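The right arm on our two-armed robot started drooping in April. It would pick up a tube fine, then sink a little once it was holding it out in front. I put it down to the grip pads at first and changed those, which did nothing.

Nnamdi Bassey looked at the logs and told me to check the shoulder. The bolts on the mounting plate were snug enough by hand, but two of them turned when I put a wrench on them. I took the arm off, cleaned the old threadlocker out of the holes and put it back with fresh. Then I ran the zero routine on both arms, left first. Do both even if you only touched one. I skipped the left the first time and the arms disagreed about where the middle was.

Cables next. The gripper cables need enough slack to follow the wrist all the way over, and I had ours tied too close to the elbow. I cut the ties and left a bigger loop. Bako sells a soft wrap that holds better than zip ties, but I had none left.

My check after any work on the arms is to have it handle the parts of a tube stand. It's light, so nothing gets broken, and the long pole shows up any sag right away. I lay the padded mat over the tile before I start. The silver covers scratch easily, and a new set from Skalero took 46 days last time.

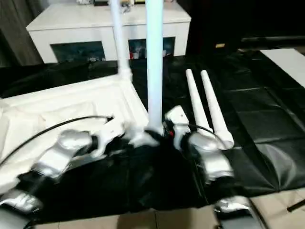
*Posted by Nerys Harries, 29 Aug 2024*

I like to watch the right gripper on the upright pole, low down, with the left one close in beside it. If the shoulder is off, the top of the pole leans well before the fingers slip.

I've now got about 800 cycles on the new threadlocker and the bolts haven't moved. The next job is the left wrist, which has a faint click when it rolls past 70 degrees. I've ordered a bearing and will write that one up when it's in.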